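The Packing Table, from the Flat Box Up
October
Posted by the Stovance workshop page

We get more questions about our packing corner than about almost anything we sell, so I finally put a little gallery together. If you have ever ordered one of our Flastano kits and wondered where all those small packets come together, it is at one long table at the back of the Stovance building, with plenty of cardboard and not nearly enough shelf space. I love this corner more than is reasonable, and I have tried to keep myself to a few lines per picture (you will see how well that went).
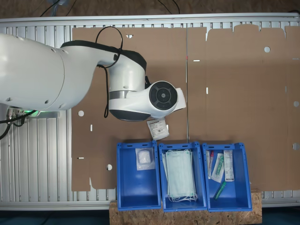

A small sealed white packet over the bins, label and all, with the big brown sheet lying open behind it.

The cardboard deserves a word of its own. Our boxes come to us flat, 200 to a pallet, already cut and creased, and I like to have one opened out on the table while the small parts get sorted. People are always surprised by how big a box is before it has been folded! You think you are buying something the size of a bread bin and then it wants a whole table to itself. The round holes and little slots are cut before the sheets reach us, and we have learned to check that they are punched clean through, after one bad batch last spring that had me poking out circles with a pencil for most of a morning.
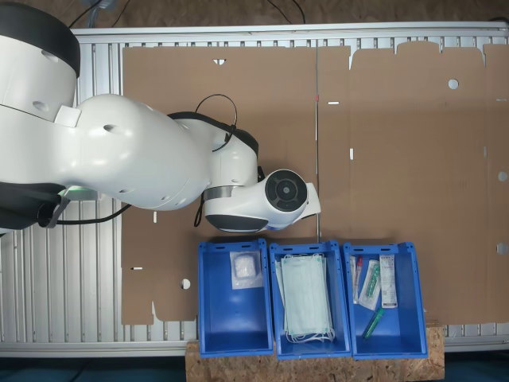

Sorting is the slow part, and I have made my peace with that. A full Flastano kit has 134 pieces in it if you count every washer, and most of those travel in small packets so they don't roll off to the four corners of the earth the moment you open the lid. We tried one big bag for everything the first year. The letters we got about that bag were very polite, considering. 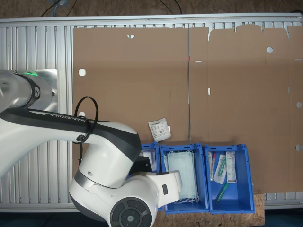 I should say something about the table too, as two customers have written to ask. We bought it secondhand when the Zedel shop on the other side of the river closed up, and it took half a day and a good deal of muttering to get it in through our side door. I had wanted a nice old workbench like the one at Seppälä, where I first learned to pack. A long metal table with grooves is a lot easier to wipe down, though, and I have come around to it completely.
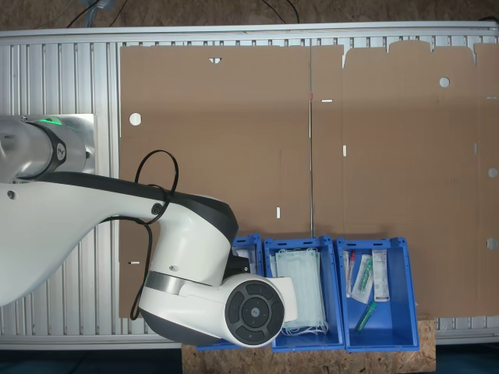
Three blue bins in a row along the front of the table, and the sheet spread out behind them.

More pictures once the winter orders start, when this corner gets busy from 7 in the morning and the tea goes cold by 8.

Last updated: October
Contact us | © Stovance | Back to top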